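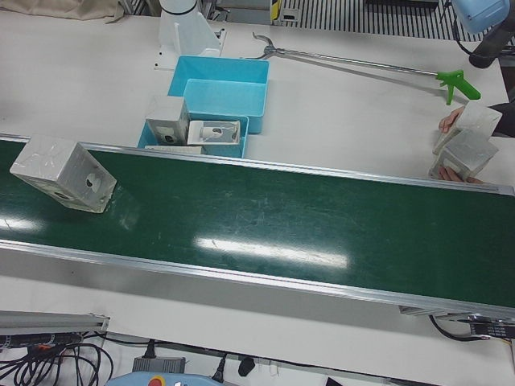
Every school with a robotics club should let the kids do a boring job. Ours at Ruawai spent November on sorting, and I loved it! A conveyor, two blue bins, boxes in crinkly plastic, and students arguing happily about grip for 3 hours.
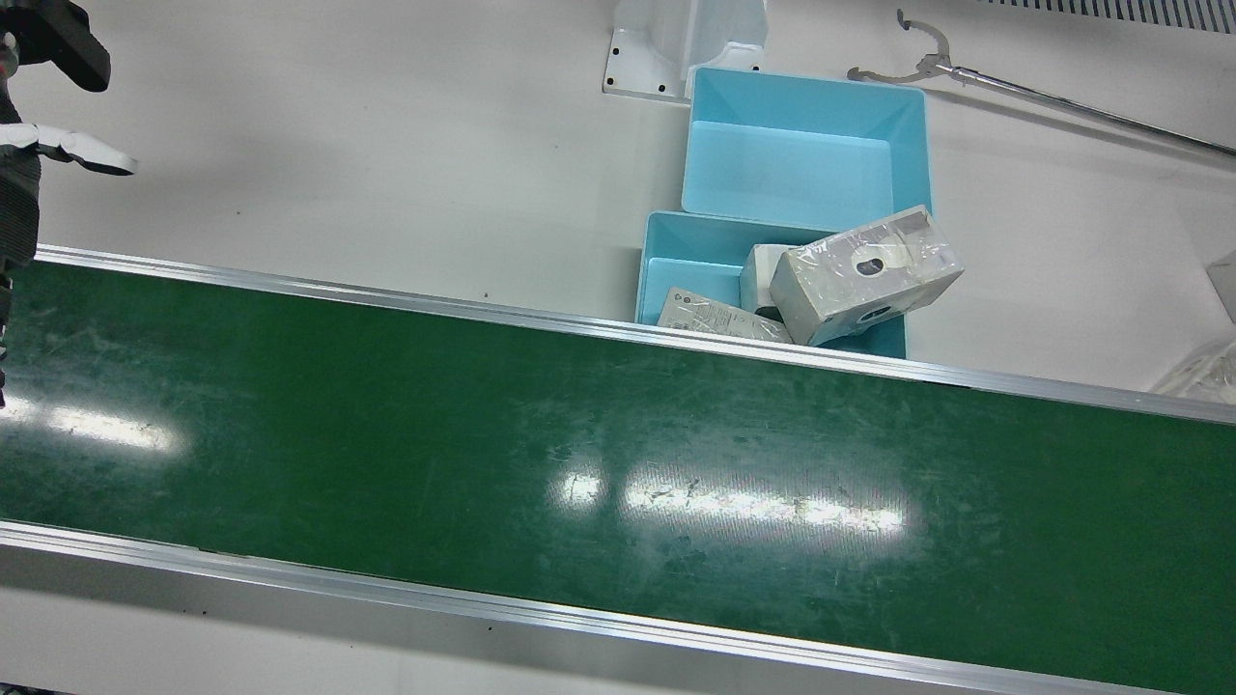

The right gripper, open above the belt.

Competitions are fun (we've entered 2), but a match is over so fast. Sorting goes on and on, and Ruby-Lee Bolger filled 55 pages of her notebook with it.
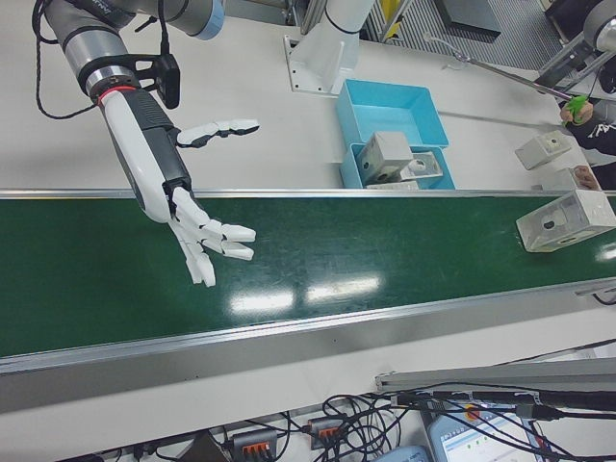
The hand reaching over the belt.

Tane Nepia wants to try eggs next. I say let him!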